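How to clean gray marks off a speckled stoneware plate

Posted by Vinh Đặng, 15 Dec 2025

Quick one. Got asked this again at the Layug shop so I'm writing it down. You know the marks, thin gray pencil-looking lines all over a matte plate. Most people think the glaze is scratched. Usually it isn't. It's metal from knives and forks rubbed off on the surface, and it comes up fine.

What you need

Baking soda
Dish soap
Two soft cloths, one for scrubbing and one for drying
Old toothbrush for the corners
A powdered cleanser made for glazed dishes, only if the baking soda doesn't do it

No steel wool. No green scrub pads either, they leave a shiny patch on matte glaze and you can't undo that.

Step 1. Wash it first
Warm water, dish soap, normal wash. Grease sits on top of the marks and the paste just slides around. Rinse, leave it damp.

Step 2. Make the paste
Three spoons of baking soda, one of water. Should be thick like toothpaste. Too runny, add more soda. Mix it in a cup, not on the plate.

Step 3. Rub
Small circles, light pressure, one area at a time. Give it a couple minutes before you decide its not working. Square plates with turned-up corners, use the toothbrush there, the cloth bunches up and skips the curve.

Step 4. Rim
Go easy. On a lot of these the dark rim is where the glaze goes thin, and hard scrubbing dulls it. One pass, then stop.

Step 5. Rinse and look
Rinse well, soda leaves a white film on dark glazes and you'll think you made it worse. Dry it and set it on a pale table under a good light. Tilt your head, look across the surface. Specks in the glaze stay put, that's the glaze. Lines that are still there, go again.

Step 6. Still marked?
Now the powdered cleanser. Wet cloth, small amount, one minute at most. Wash with soap after. If your fingernail catches in the line its a real cut and no cleaner will teh fix that. Fine for a key tray, I wouldn't eat off it.

Keeping them off

Don't stack bare. Felt or a paper towel between plates, the foot of one plate scratches the face of the next. I use the Plastlow liners, cut to size.
Cut meat on a board, then move it over.
Keep pans away from them in the sink.

Fabian Steiner asked about vinegar. I'd skip it on matte. Five minutes is probably ok, overnight no.

The Skeven set I've had since July gets this done every 6 weeks, takes less time than drying the pots. Email me if yours has a crackle glaze, different method, haven't written it up yet.

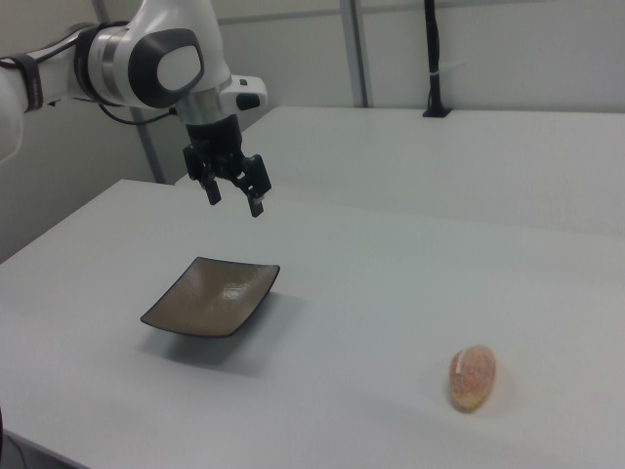 Square dish, brownish-gray with a darker rim. Use the toothbrush in corners like these.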